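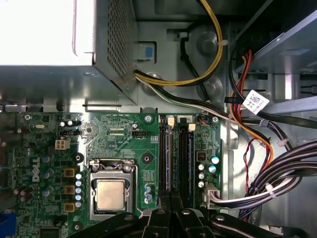
Werkstattbuch, September – RAM-Riegel mit dem Arm stecken

Zuletzt aktualisiert: September, 21:40 Uhr

So, Projekt Vevutari geht weiter! Der Dell-Tower liegt auf der Werkbank, Kühler ist runter, Speicherbänke sind leer, und der Arm soll irgendwann beide Riegel selber setzen. Irgendwann, wohlgemerkt. Heute ging es mir nur ums Anfahren der Slots, ohne Riegel im Greifer.

Yaa hat gestern noch die Handkamera neu kalibriert (danke!!), und das merkt man sofort. Vorher lag ich in X ständig daneben, jetzt passt es bis auf einen kleinen Rest, den ich auf das Spiel im Handgelenk schiebe. Offset steht in der Konfig unter Poletti, bitte nicht überschreiben, ich hab die Datei nur einmal.

Blöd bleibt das Netzteil. Das Blech spiegelt unter der Lampe so stark, dass die Kantenerkennung dort nur Unsinn liefert. Ich hab den Bereich jetzt einfach maskiert und orientiere mam CPU-Rahmen, der ist schön eckig und sitzt fest.

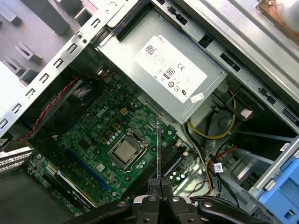 Mit dem dünnen Metallstab zwischen den Fingern kann ich viel besser beurteilen, wo die Spitze wirklich hinzeigt – mit den nackten Fingern verdeckt man sich ja den halben Sockel. Bilanz: 20 Anfahrten, davon 12 sauber am oberen Slotende. Die restlichen waren seitlich versetzt, immer in dieselbe Richtung, also wohl doch systematisch. Log dazu ist Lauf 518.

Shobha meint, ich soll die Geschwindigkeit auf den letzten 7 mm halbieren und erst dann am Offset drehen. Klingt vernünftig, probier ich als Nächstes.

Noch offen:
- Kabel rechts besser wegbinden, die SATA-Strippen machen mich nervös
- Lampe flacher stellen oder Diffusor basteln
- Yaa fragen, ob die Iwasaki-Backen noch in der Schublade liegen

Wir verwenden Cookies, um diese Seite zu verbessern. Mit der weiteren Nutzung stimmst du dem zu.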